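Rings, Rubs and Regrets: living with a wooden table
Speaker notes, Selma Georgiou
Plodadcombe Hall, winter talks (40 minutes, then tea)

Start with the show of hands. Who has a table at home they're a bit scared of? Wait for the laugh, then ask who has a tablecloth on it permanently. Same hands, every time I've done this.

My own confession goes here. When Mum's table came to me from Gotley I had three goes at fixing one white ring and made it bigger each time. First go was toothpaste (everyone's auntie says toothpaste). Second was mayonnaise, left overnight, and the kitchen smelt like a sandwich shop. Third go was a sander, and I'm still cross with myself about the sander. It was veneer. Pause here, the woodworkers always groan.

So tonight is for people who aren't woodworkers. If you can wipe a bench you can do all of it. 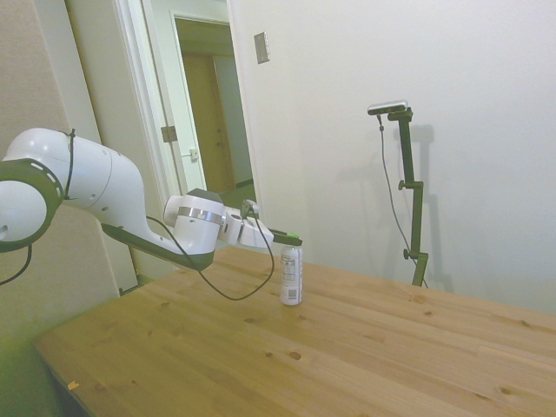
The finish is what you're looking after, most of the time, and the wood underneath hardly comes into it. Oil, wax, shellac, lacquer, poly -- they all mark differently and they all mend differently. Say that bit slowly. People come up afterwards and ask how to fix "pine" and I have to ask what's on the pine. Have a look at the can up there, the white one standing on the tabletop. A can has a narrow rim at the bottom, so if it's come out of the fridge and it's sweating, all that water ends up in one skinny circle. A mug does the same with heat as well. On light-coloured wood like that a dark ring would show up from across the room, and a white one you might not notice until you got the sun in sideways.

White ring, dark ring. (Write both on the whiteboard, big.)

White means the moisture is sitting in the finish. Good news! Often it'll go by itself if you leave the table alone for a few days in a dry room. If it doesn't, try a soft cloth and a tiny bit of oil, rubbing with the grain. After that, a very fine pad, and I mean very fine, I use a 3000 grit one that the car people sell. Light hand. You're polishing, so if you can hear it scratching, stop.

Dark means it's gone through to the wood, and usually there's a bit of iron or tannin in the story. You can't rub that out from the top. The finish has to come off first and then it's oxalic acid, gloves, glasses, windows open, kids and dogs somewhere else. Read the packet out loud to yourself, I'm serious. If the table is worth real money or you love it to bits, ring somebody.

Someone will ask what ringing somebody costs. I was quoted $348 by Mokgethi Furniture Repairs for Mum's table, top only, and I thought that was fair once I'd seen what was involved. I said yes, by the way. The sander patch is still there if you know where to look.

Working out what finish you've got:
Pick a spot underneath or inside a leg. Please, not the top.
Drop of water first. If it soaks in and goes dark, you've probably got bare wood or a tired old oil.
Metho on a cotton bud next. Sticky means shellac.
Nothing happens with either? Likely a modern lacquer or poly, and those are tough old things until they chip.

(Bring the four offcuts and pass them round. Get them BACK. Lost the shellac one at Gotley library.)

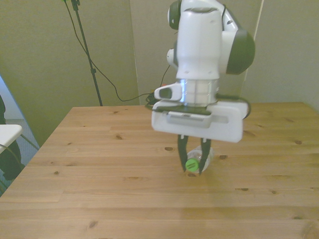 Page last changed: July, 4.15 pm -- S.G.

Second half, everyday care. I keep this bit loose and take questions as we go.

Dusting: damp cloth, wrung right out, then a dry one. I've gone off spray polish altogether. The silicone ones make life miserable for whoever has to refinish the thing later, the new coat goes all fish-eyed.

Oiling: I use Drivosero table oil and I'm not paid to say so, any decent hardwax will do you. Thin coat. Thinner than that. Wait as long as the tin tells you and wipe off everything that hasn't gone in. If it's tacky the next morning you've left too much on, so rub it back with a bit more oil on the rag.

RAGS. Don't skip this even if we're running late. Oily rags can catch fire on their own, scrunched up in a bin. Lay them flat outside to dry, or soak them in a bucket of water, lid on. I tell the story about my neighbour's shed here if there's time.

Coasters: cork or felt underneath, please. Those shiny glazed tile ones trap the water and you get a lovely square mark in place of a round one.

Sun: move the fruit bowl now and then. Pale timber yellows, some of the dark ones fade, and either way you get the ghost of the bowl.

Last question is always about candle wax. Ice in a bag, wait, lift it with an old plastic card. Then tea, and remember to thank whoever did the slices.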